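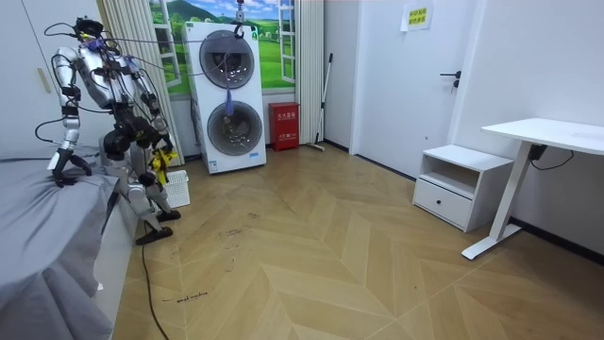 FOR IMMEDIATE RELEASE

Sturkari Opens Sign-Ups for Dondus, a Bedroom Laundry Course for People Who Are Sick of the Pile

Jul 11, 2024 - I've been writing and teaching about housework for a good long while now, and the question I get more than any other has nothing to do with stains. It's "how do I get the bed stripped, washed and made again on the same day?" So I wrote a course about it! It's called Dondus, it comes from my little home-care company, Sturkari, and sign-ups are open as of this morning.

My name is Hrefna Kirkegaard, and I'll be your teacher, your email pen pal and (if you join the evening calls) the woman folding pillowcases on your screen.

What you get

Dondus is 12 short lessons, all of them about one room. We start at the bed and work out from there - sheets first, then the stuff on the floor, then the wardrobe, then the odd little things that end up on shelves and windowsills and stay for years. Each lesson comes with a page to print and a job to do before the next one. Most of the jobs fit between dinner and a TV show.

There's also a 40-page workbook, which I'm more excited about than I probably should be. It has a wash log, a spot to write down the real size of your mattress (please do this, you'll thank yourself in the store), and a drawing of a fitted sheet with the corners marked so you can stop turning it around and around in your arms. The paper is thick enough for a gel pen. I checked with three different pens.

The price is $51 for the whole thing, workbook included, and shipping is on us inside the country. The first print run is 1024 copies, an odd number that comes from how the printer packs its cartons. If you only want the workbook, that will be sold on its own starting in October.

Why start with the bed

The bed is the biggest flat surface in most homes, and it collects things. A jacket lands on it, then a towel, then the clean clothes you meant to put away. By bedtime it all moves to the chair, and in the morning it moves back. I lived like that through most of my twenties, and I still have weeks when I slip.

When the sheets come off, everything else has to come off too. You can't strip a bed with a sweater on it. That's why lesson one is a sheet lesson, even though people keep writing to ask me when we get to closets. (Lesson seven! Hang in there.)

My method goes like this. Put the basket on the floor right up against the side of the bed, close enough to kick. Pick up the small things first, socks and washcloths and whatever T-shirt went missing, and drop them in. Then take the sheet by one corner and start gathering it toward you, hand over hand, until you have a fat bundle at the edge of the mattress. Feed the loose end into the basket and let the rest follow. You don't walk around the bed five times and you don't end up hugging a sheet down the hallway with the tail under your feet.

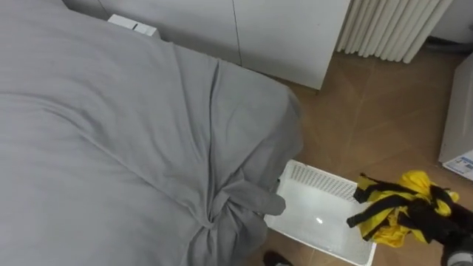

One end of the gray sheet over the laundry basket, with the corner gathered at the edge of the bed.

About that basket

I get teased for how much I have to say about baskets, and lesson two is nothing but baskets, so here's a taste. I like plastic with holes in the sides. Damp towels get a little air, you can wipe it out with a cloth, and if it gets dragged along the floor there's no wicker to shed. I like one small enough that a single bed's worth of sheets just about fills it. A giant hamper feels like a treat when you buy it, and then you find you've been storing dirty laundry for two weeks and can't lift it.

I'm not selling you a basket, by the way. Use the one you have. If you don't have one, a clean storage tub or a sturdy shopping bag will carry you through the course just fine.

Sheets get sorted by themselves in my house. A big flat sheet in a mixed load will wrap itself around every sock in the machine, and you pull out one enormous wet dumpling at the end. Bright things stay out of the sheet load too, at least until you've washed them a few times and know how they behave. Gray and white bedding is forgiving about a lot of things, but a new yellow or red item is where I'd slow down and read the label.

The wardrobe and the floor

Lessons five through nine move away from the mattress. We'll do the floor, and I mean all of it, including the strip behind the door and the part under the radiator if you've got one. Radiators with a lot of upright tubes are wonderful dust collectors! A long-handled brush gets down between them, and an old sock over a ruler does nearly as well.

Then it's on to the wardrobe. I'm a big fan of plain white doors in a small bedroom. They bounce the light around and they hide a lot while you work out what to keep. Flat doors wipe down in a minute with a damp cloth and a drop of dish soap. If yours have handles, give those an extra pass, and if they don't, look at the edge where everybody's fingers go.

We finish up with curtains. White ones, pleated ones, the ones that came with the apartment and have never been taken down. I know you have them. Lesson eleven walks you through getting them off the rail and back up again with the folds where they were, and lesson twelve is a catch-up lesson for anything you skipped.

Who helped

I didn't do this by myself. Bañez, the design studio that drew our stain chart, laid out the workbook and talked me out of a font I loved and could not read without my glasses. Guka is handling the printing and the mailing, and they've been patient with me through more last-minute changes than I'd like to put in writing.

A big hug as well to the readers of the Sturkari newsletter who worked through the early lessons and sent me their notes. One reader told me my instructions for duvet covers made no sense if you happened to be short, so I rewrote the whole page standing on my own kitchen step and then sitting on the floor. Another asked for a lesson on where to put the clothes that are worn but not dirty. She got it, it's lesson six, and it's my favorite one in the course. My own answer is two hooks and no chair, and I'm ready to argue about it on the call.

How to join

Sign up through the Sturkari website or by replying to any of our newsletters. The first lesson arrives in your inbox the same day. You can start whenever you like and go as slowly as you like, and the lessons stay yours. If you get to lesson four and decide this isn't for you, write to me and I'll refund your money. You can keep the workbook.

The evening calls are optional. They're small, we keep our cameras on or off as we please, and most of us are folding something. Bring your worst fitted sheet.

For teachers and community groups, there's a shared version with a page you can copy and hand out. Drop us a note with the size of your group and I'll send you the details myself.

Notes for editors

Review copies of the workbook are available as a PDF or on paper. Please tell us which one you'd like and where to send it. I'm happy to do interviews by phone, and I'm very happy to do them in person if there's a bed to make. Short excerpts from lessons one and two may be reprinted with credit to Sturkari.

Press contact: Hrefna Kirkegaard, Sturkari. Please put "Dondus" in the subject line so your message doesn't end up in with the newsletter mail.

###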